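Clearing the square table

In May I finally dealt with the back room. It had been bothering me since we moved in, because every loose thing in the flat ended up on the square table in there, and the table stopped being a table and turned into a shelf with legs. Post, a bag of curtain hooks, two library books, the charger for a drill I no longer own.

I should say how the table came to us. It was listed by Samarakoon, the second-hand furniture place behind the station, for 79 pounds. I thought that was too much for a small table. Bethel Gidey, who I share the flat with, thought it was fair for the wood, and she was paying half, so we bought it. Their van wouldn't come up our street, so we carried it from the corner ourselves and stopped every few doors to swap sides.

I have come round to her view. The grain is the good part. It runs in long wavy lines from one side to the other, with a patch where it curves round on itself a bit like the contours on a walking map. For months I forgot it was there.

The clearing itself took an afternoon. I started at 2 and put everything on the bed in the next room, which meant I had to finish before I could sleep. Most of it went in the recycling. Some of it was Bethel's and went outside her door in a box. I found the gas letter we had both accused each other of losing. It was inside an atlas.

The top got a wipe with a cloth wrung out nearly dry. I had meant to use the Tendar polish that my cousin Ivana Sepúlveda swears by, but the tin says to test a hidden area first and leave it overnight, and I didn't want to wait. I may do it in the winter. It does show marks if you put a hot cup down, so we now keep a pile of coasters on the windowsill and mostly remember them.

Then there was the question of what goes back. We settled on one basket. If a thing doesn't fit in the basket it has to live somewhere else, and Bethel gets to say where. I looked at a lidded one from Illonik but the lid seemed like an invitation to hide things. The black wire mesh sort is better for us - you can see what is in it from the doorway, so there is no pretending.

Pale wood with nothing standing on that part of it, and the basket in its place towards the far side:

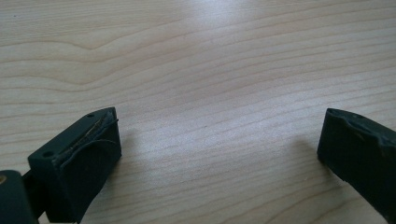
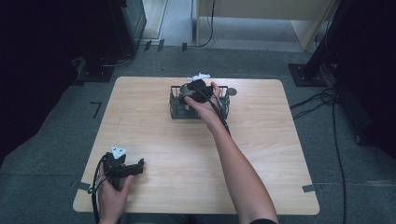

The rule has held up fairly well so far. The basket gets emptied before supper, or before bed if one of us is late in. Bethel once tried to get round it by putting a second, smaller basket on the floor under the table, and I moved that to the hall, where it now holds gloves.

Next is the cupboard by the front door. I measured the gap beside it at 645 mm, and the shelf unit I want, the Heston, comes in just under that if I take the skirting off. I haven't decided about the skirting. Bethel says leave it and buy a narrower unit. There are also up to 5 boxes at the back that neither of us has opened since the move, and I would like to know what is in those before I buy anything to put them on.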